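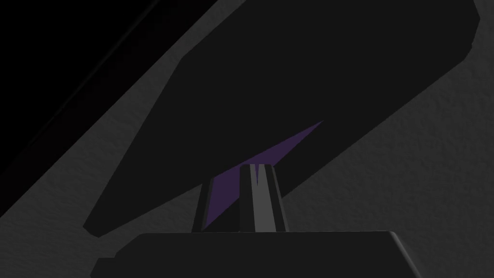 farnum_rig
Wrist cam only policies in sim, round two. Dropped the overhead view completely and retrained on 2,689 demos, grasp success went down less than I thought it would. Where it hurts is the approach. Once a big dark part fills the view like that, all the policy has to go on is the stripes on the finger and a sliver of purple under the edge. Everything else is gray or near black. Claim: the net is using that purple wedge as its distance cue. Masked the purple in the eval and success fell from 71% to 38. Same seeds, same start poses. Writeup when I get time.

Posted October 10, 2026

prornness
masking isn't a clean test. you're handing it a patch it never saw in training, of course it falls over. could be plain out of distribution and nothing to do with distance

farnum_rig
Fair, but I masked a same size patch of the gray background too. Dropped 3 points. So it's not just "weird patch = broken"

prornness
gray patch on gray wall is barely a change. try recoloring the purple to green or whatever. if it's a geometry cue the color shouldnt matter much

wetent
+1 on recolor. Also what lighting? Looks super dim. We had something like this in August, policy looked great, then we bumped the ambient light and it fell apart. Was reading brightness the whole time

farnum_rig
Low and even, on purpose, wanted no shadows to cheat off. Can sweep it tho

Iulian Cârstea
I would drop the masking and move the geometry. Shift the purple surface back 2 cm, leave the dark part where it is, see if the gripper closes late. If it uses the wedge as distance the error should follow the shift. We did this at Gavrilă with a different arm and got a nice straight line out of it.

prornness
that's a way better test than mine, annoying

wetent
Disagree a bit, moving it changes what the finger can hit. You'd need contacts off for that surface or you're measuring collisions

Iulian Cârstea
Yes, contacts off. Forgot to say.

farnum_rig
OK ran the recolor over lunch. Green: 66%. So mostly not color. Shift test is running, 15 seeds per offset, contacts off. First offset closes late by a bit but the spread is ugly, not calling it

prornness
66 vs 71 with how many rollouts? that could be noise

farnum_rig
200 each. Yeah could be. The 38 isnt noise though

wetent
Post the per seed numbers when its done pls, not just the mean. And the light sweep

farnum_rig
will do, light sweep is queued after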